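June 2018, paint bench, Elline workshop

Spent the morning on the brushes, which I'd been putting off since January. The whole lot had ended up in one heap with the bottles and I was tired of hunting for a decent one each time.

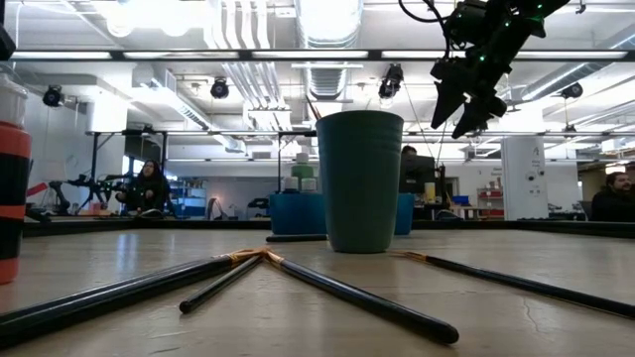 Rule from now on is that the dark green cup stays on the table and the brushes in use live in it, bristles up. Colours go in the blue bin or behind it. If a brush is out on the wood, it's either waiting to be looked at or somebody is painting with it.

Sorted by feel more than by size. Wet each one, press it against a thumb, see if it comes back to a point. The long black-handled ones are mostly still good. A couple had gone stiff near the ferrule where paint had dried in, and those got a soak in warm water and a drop of Cluron, then a comb through with an old toothbrush. Left them in for too long the first time and the lacquer on one handle has started to lift. Ten minutes is plenty. Don't stand them on their bristles in the jar while you go and make tea, they take a bend and keep it.

Thin ones are worse. They go missing in the cup because the handles drop down below the fat ones. Might want a second, shorter cup just for those. There may be one in the Linetti box under the stairs, need to look.

Paint: checked what we have against the order sheet. Lahtinen order no. 1894 has the greens on it but no replacement for the coral red, so that needs adding before it goes off. The red gets used for the sign borders and we always run short. Wipe the necks before putting the caps back on, please. I had to use pliers on one.

The crack in the tabletop near the front right is still there. I ran a bit of filler into it in January and it didn't hold. It catches on cloths and if you roll a brush over it the bristles pick up splinters. Next time the bench is clear I'll open it up properly, glue and clamp overnight, then sand back. Pale scuffs can stay as they are, no point sanding the whole top for those.

Tried a dried-out flat on scrap board after the soak, two coats of green. Some streaking on the first, fine on the second. Good enough for backgrounds, keep it away from lettering.

To do:

- add coral red to 1894
- find short cup
- more Cluron, the 52 ml bottle is nearly finished
- glue for the table crack
- move old rags off the shelf by the sink

Brushes that didn't come back are in the tin by the door, use them for glue.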